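Square cup

A square cup is a handleless drinking vessel with four flat sides and rounded corners. It is usually made of stoneware or porcelain and finished in a white or cream glaze. The form is used for tea, coffee and small desserts, and it also serves as a holder for toothbrushes or pens.

Manufacture

Square cups cannot be thrown on a wheel in their final shape. Most are slip cast in plaster molds or pressed; studio potters also build them from slabs or throw a round cup and paddle the walls flat. Flat walls tend to bow inward during drying and firing — a fault known as warping — and the corners are rounded to spread the stress. A common capacity is 300 milliliters.

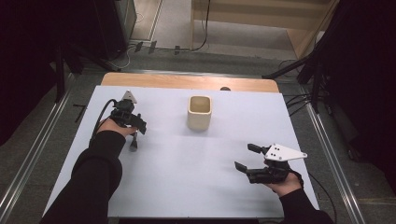 Glaze thins at sharp edges, so the rim is normally sponged smooth before the first firing. The Juver pattern, designed by Folke Skjelbred for the Clesetti pottery, has walls 3 millimeters thick and was sold in two sizes.

Use

Square cups pack closely on a shelf and leave little space between neighbors. Few of them stack, as the walls are nearly vertical. Drinking is easiest from a corner, where the liquid runs in a narrow stream; from a flat side it spreads and may drip.

See also: Beaker, Slip casting, Yunomi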